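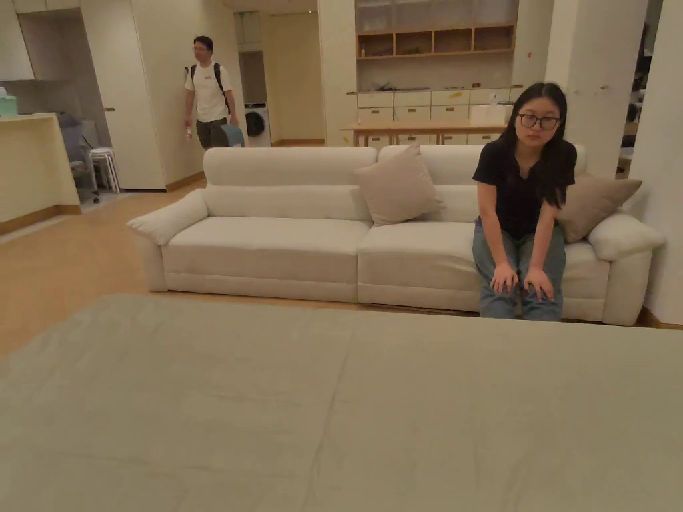

Attachment 1: living room, mat in place in front of the sofa

Ticket 244 – Lotari floor mat, creases won't lie flat
Product: Lotari large mat, grey-green
Ordered through: Flullatard web store
Status: Solved by customer

Opened 8 November 2018

Hi there! I bought the big Lotari mat for our living room and I like it a lot, but I can't get the creases out. It came folded in the box (I was expecting a roll, to be fair the listing didn't say either way) and you can still see where it was folded. There's also a faint line going diagonally across the middle, which looks more like a seam to me. Is that one supposed to be there?

What I've tried so far:
Left it flat for two nights. A bit better.
Folded it the opposite way for an afternoon. No change that I could see.
Put a stack of Orkeo catalogs on the worst spot, and that did help, but only right under the catalogs.

It has to line up along the front of our white two-seater, so turning it around isn't much use to me. Can I use a hair dryer on it? The care card only says "no direct heat" and I don't know if a dryer counts.

Reply from Flullatard support
Thanks for the photo. The diagonal line is a join and it's normal on this size. Please skip the hair dryer. Roll the mat tightly with the top side facing out, leave it overnight, then lay it flat with the room heated as usual. If it's no better in a week we'll swap it.

Update from customer
OK, rolled it up last night – much harder than it sounds, I ended up kneeling on it and tying it with two Lecomte luggage straps. Laid it back down after breakfast and the big fold is nearly gone! The small creases are still there but I only notice them with the lamp on. I'm keeping it, no swap needed. Could you pass on that the care card should mention the rolling thing? You can close this one.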